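This data card covers the Boltstead table-care set, a collection of short recordings of one household task: clearing and wiping a white table with a sponge or a cloth. It is maintained by Joana Prata and Cyrill Aigner. Please read it in full before requesting access.

## Contents

The set holds 87 recordings in 7 folders. No recording is longer than 60 seconds. Each folder carries a plain text file giving the cleaning item used and the name of the person who checked the labels.

| Field | Meaning |
|---|---|
| `item` | sponge or cloth |
| `surface` | always `table` in this release |
| `action` | pick up, wipe, fold, put down |
| `checked_by` | initials of the checker |

## Labelling rules

- A wipe begins when the item first touches the table top and ends when it is lifted clear.
- Folding a cloth is labelled separately, even where it takes place between two wipes.
- "Cloth" is used for every fabric item, whatever its colour or weave.
- Objects left standing on the table are not labelled unless they are moved.
- Where the item is hidden from view, the label `unclear` must be entered. Checkers should not guess.

Remedios Nieto reviewed 30 recordings a second time in July. Differences between the two readings are kept in `review.csv` and have not been merged.

## Known limits

The height of the table is not recorded. Daylight varies between recordings, and purple and magenta items may differ in shade from one view to the next. Users comparing items by colour should rely on the `item` field. The Trodia release used a different word list, and its labels cannot be read across without the conversion table.

## Sample views

Sponge held in a gripper (first view); purple cloth (second and third views).

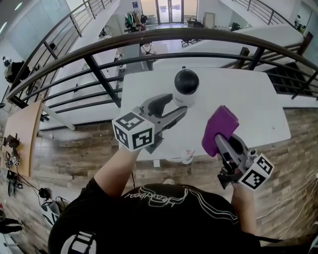
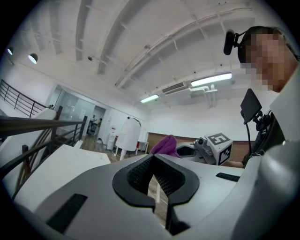
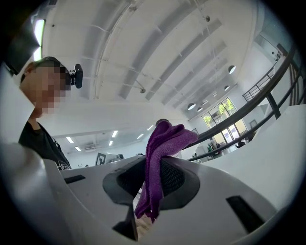

## Access and contact

Requests should be addressed to Hubert Fankhauser, stating the intended use. Corrections to labels are welcome and should quote the folder name and the time in seconds.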